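Home Shop Coloring Packs Classroom Licenses Help Cart

Printables > Coloring Pages > Nature and Seasons

Plonia Pond and Meadow Coloring Pack
Item 869
Digital download, 40 sheets

The Plonia Pond and Meadow Coloring Pack is a set of 40 black-and-white line drawings supplied as a single print-ready file. The drawings cover the plants and animals of still water and open grassland: frogs, newts, herons, dragonflies, water lilies, cattails, harvest mice, skylarks, thistles and many others. The pack is intended for use at home, in elementary classrooms, in after-school programs and in library activity rooms.

All drawings were prepared by Talha Bugti for Dranitz Printables and have not appeared in any earlier Plonia pack. They were first drawn by hand in ink and then redrawn as line files, so that outlines remain even at any print size. No gray shading is used. Customers who print on older machines will find that this keeps large areas of the page free from speckling.

Levels

The sheets are divided into three levels, marked with one, two or three small leaves in the lower right corner of each page.

One leaf – Heavy outlines, large shapes and a single subject on the page. Suitable for children who are beginning to hold a crayon. Small parts such as eyes and claws have been kept simple.

Two leaves – Medium outlines with a background. Most sheets in the pack are at this level. The name of the plant or animal is printed in open letters that may also be colored.

Three leaves – Fine outlines and repeated patterns. Seven sheets are at this level, including the dragonfly wing study and the full-page reed bed. Sharpened pencils or fine markers are recommended. Wax crayons are generally too wide for these pages.

The levels are a guide only. Purchasers may print any sheet in any order and as many times as the license permits.
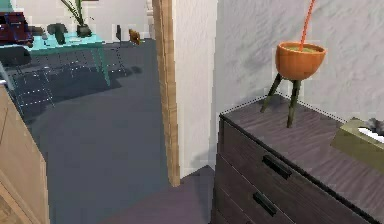 Can single sheets be printed without printing the whole pack?
Each sheet is a separate page in the file, so enter the page number in the print window and only that sheet will be printed. A list of page numbers and titles appears on the contents page.

Printing instructions

The file is set up for US Letter paper in portrait position, with the exception of the reed bed and the heron in flight, which are landscape. A second copy of the file, set up for A4, is included at no extra charge. Please select "Actual size" for the best result. The "Fit to page" setting will also work, but it makes the margin wider and the leaf mark smaller.

Standard copy paper is adequate for crayons and colored pencils. For washable markers, a heavier paper is advised and the sheet should be printed on one side only. Cardstock is suitable for watercolor if a light wash is used. Pages printed on an inkjet printer should be left to dry before paint is applied, as some inks will run. Laser prints are not affected in the same way.

A draft or economy setting may be used for the one-leaf and two-leaf sheets. It is not recommended for the three-leaf sheets, where the finest lines may break.

The lettering on the title strips is set in Latent, a rounded typeface with open counters. The letters are stored as outlines, and no font needs to be installed.

License

Purchase of the pack grants a personal license to one household. Under the personal license, the sheets may be printed without limit for members of that household and their guests. Printed sheets may be given as gifts. The file itself may not be forwarded, posted, or stored in a shared folder.

Teachers and librarians should select the Classroom License at checkout. It covers one named teacher or one library branch and permits up to 485 printed copies of each sheet per school year. Schools with several classes at the same grade level may prefer the Building License, which has no copy limit and is issued in the name of the school. Building Licenses are renewed each February. Schools that join part of the way through the year pay a reduced fee for the remaining months.

Commercial use is not included in any of the licenses above. This applies to bound coloring books for sale, printed goods, and placemats for restaurants. Requests for commercial use should be sent in writing through the contact form, stating the sheet titles and the number of copies planned.

Finished pages may be displayed in classrooms, hallways and public exhibits. Photographs of finished pages may be shared online, provided that the blank sheet is not shown in a form that others could print.

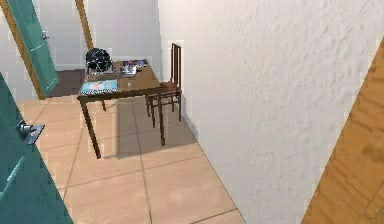 Two teal doors, both open, with silver handles.

Delivery and downloads

A download link is sent to the email address given at checkout as soon as payment has been accepted. The link remains active for 40 days and may be used on more than one device. Customers with an account may also find the file under "My Printables," where it does not expire. If the message has not arrived, please check the junk mail folder before contacting us.

The pack is not sold in printed form by Dranitz. Customers without access to a printer may take the file to a copy shop. A permission letter for the shop is included as the last page of the file and should be shown at the counter if the staff ask for it.

Changes to this edition

The pack was last revised on 29th June. In the revised edition the common newt has been redrawn with the correct number of toes, the spelling of "loosestrife" has been corrected on its title strip, and the outline of the lily pad has been made heavier. Earlier purchasers may download the revised file from their account without further payment.

Returns

As this is a digital product, refunds are not offered once the file has been downloaded. If the file is damaged or will not open, a replacement will be provided. Orders placed twice in error will be refunded on request.

Related packs

Plonia Forest Floor Coloring Pack
Plonia Birds of the Shore Coloring Pack
Echeverría Tile Patterns – Coloring Sheets for Older Students

Tags: coloring pages, printable, pond life, wildflowers, elementary, nature study

Contact Us | Terms of Sale | Privacy | © Dranitz Printables. All rights reserved. | Back to top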